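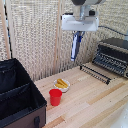 Figure 1. Narrow gripper above the tabletop, with bowl, cup, racks and black organiser.

Work package 5, gripper comparison, December

The Koubek gripper completed 370 of the 500 planned grasps. Most faults were slips on the rim of the cup – the fingers close fully but meet the wall at an angle. Sabina Šindelář has lowered the closing speed and will repeat that set first.

The Dekix unit arrived with the wrong flange. Clerar has agreed to replace it, and its trials move back by 11 working days. Pao-chu Au is porting the controller settings in the meantime. No change to the budget is requested.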